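FOR IMMEDIATE RELEASE
06/09/2023

Simorwood puts three grippers head to head on the fresh produce bench

BULTBY – Simorwood has wrapped up the first round of its gripper comparison at the Bultby workshop, and we're delighted to be sharing the results with growers, packers and anyone else who has ever wanted a robot to pick up a capsicum.

The trial, known in the workshop as Mikel, puts different grippers on the same arm and asks each of them to do the same simple job: lift a piece of food off the table and set it down on a round dish. Each gripper got 105 attempts at a gentle force setting and another 105 at a firmer one, for 210 in all. Capsicums were a favourite test piece from the start. They're glossy, they're lumpy, and no two sit on a table the same way. 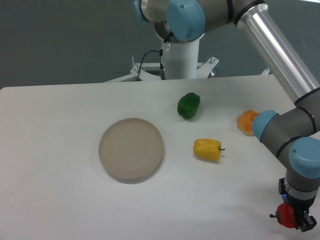
We began planning in February with a long list of 17 candidate grippers and whittled it down to three: a two-finger parallel model, a soft silicone cup and a three-finger adaptive hand. The parallel model came out in front on firm produce, and by more than we'd expected! The silicone cup was the kindest to skins but lost its hold on deeply lobed fruit, while the adaptive hand coped with nearly any shape and took longer over every one of them.

Controller settings mattered as much as the hardware. Slowing the last stretch of the approach cut down on nudged and rolling pieces for all three grippers, and we'll be keeping that change.

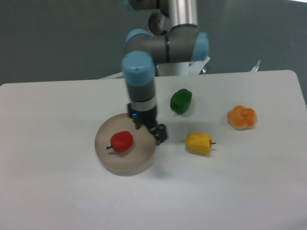
The gripper at the rim of the dish, with a red capsicum inside.

Round two will run at the same bench with our partners at Mac an tSaoi, who are bringing a second controller and a pair of wrist cameras to compare. The target is 300 attempts per gripper, with softer and more awkward foods added to the mix.

Full results from round one, including the force settings and a log of every dropped piece, are available on request from the Simorwood workshop in Bultby. Growers with odd-shaped produce to suggest are very welcome to get in touch.

ENDS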